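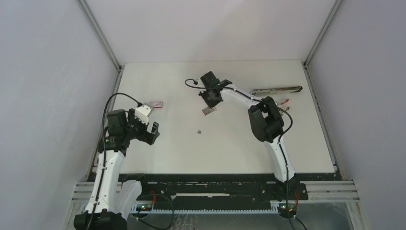 Quiénes somos

Clumoner es un taller de ensayo de brazos robóticos. Lo llevamos Ettore Messina y Nazareno Farina, y nos pagan por desconfiar. Una empresa compra o desarrolla una celda con dos brazos, nos la trae y nosotros la hacemos trabajar sobre una mesa blanca hasta que falla. Luego escribimos cómo ha fallado. Al cliente no siempre le gusta el informe.

De dónde venimos

Los dos salimos de Pritetthorpe, una integradora donde se vendían células de manipulación con una frase que todavía nos da alergia: «funciona sin supervisión». En febrero, a las cuatro de la tarde, una de esas células dejó de responder a la orden de parada suave mientras recogía piezas pequeñas. El brazo derecho terminó su trayectoria, pasó por la zona del izquierdo y le arrancó el cable de la muñeca. El izquierdo, sin señal en la pinza, siguió moviéndose. Lo paró Nazareno con la seta de emergencia, que estaba detrás de una estantería porque alguien la había considerado fea para las visitas.

No hubo heridos. Hubo un acta de media página que atribuía el suceso a un «error puntual de comunicación». Pedimos los registros y nos dieron los de otra máquina. Un mes después ya no trabajábamos allí.

Qué encontramos después

Reconstruimos el fallo por nuestra cuenta, con una celda parecida. Hicieron falta 337 ciclos para que se repitiera. La parada suave viajaba por el mismo bus que las órdenes de movimiento, y cuando el bus se saturaba, la parada se ponía a la cola como un mensaje más. El cable arrancado fue otra historia: el bucle que se deja para que la muñeca gire sobresalía lo suficiente para engancharse en el otro brazo. Lo segundo se corrige con una brida y un rato de paciencia. Lo primero, con un circuito de parada independiente, que cuesta dinero y no luce en una demostración.

Cómo trabajamos

Usamos objetos corrientes y de formas incómodas: paquetes pequeños, cajitas, herramientas de mano. Los dejamos torcidos o en sitios donde un brazo estorba al otro, porque así aparecen en una planta de verdad. Si el cliente nos manda su propio juego de piezas, lo probamos también, pero el informe separa las dos cosas.

Antes de poner nada en marcha revisamos el recorrido de los cables con los brazos en sus posiciones extremas. Cortamos la alimentación a mitad de un movimiento y miramos qué hace la pinza. Desde aquel febrero, la seta se coloca a la vista y la pulsa, al menos una vez, alguien que no conoce la máquina.

Hasta hoy han pasado por aquí 13 celdas. En siete la parada dependía del software y de nada más. Los fabricantes suelen contestar que el caso es muy improbable, y puede que lo sea. Les pedimos el cálculo y casi nunca llega.

Lo que no hacemos

No certificamos. Un informe nuestro no sustituye la evaluación de riesgos que exige la ley ni sirve para ponerlo en un folleto, cosa que Skotska intentó con un párrafo recortado y que tuvimos que reclamar por escrito. Tampoco montamos células ni cobramos comisión de quien las monta. Con Morelli dejamos de colaborar cuando nos propuso cobrar solo si el resultado era favorable.

También nos equivocamos. En uno de los primeros ensayos dimos por buena una muñeca cuyo conector se aflojaba con la vibración; lo detectó el cliente. Repetimos el trabajo gratis y ahora los conectores se comprueban al empezar y al acabar.

Visitas y contacto

Se puede venir a ver un ensayo si se avisa antes. No preparamos demostraciones, así que es posible que la visita coincida con un brazo parado y dos personas leyendo registros. Para encargos, escríbannos con el modelo de los brazos, el esquema del circuito de parada y, si existe, el historial de incidencias. Si nos dicen que no ha habido ninguna, preguntaremos quién las apunta.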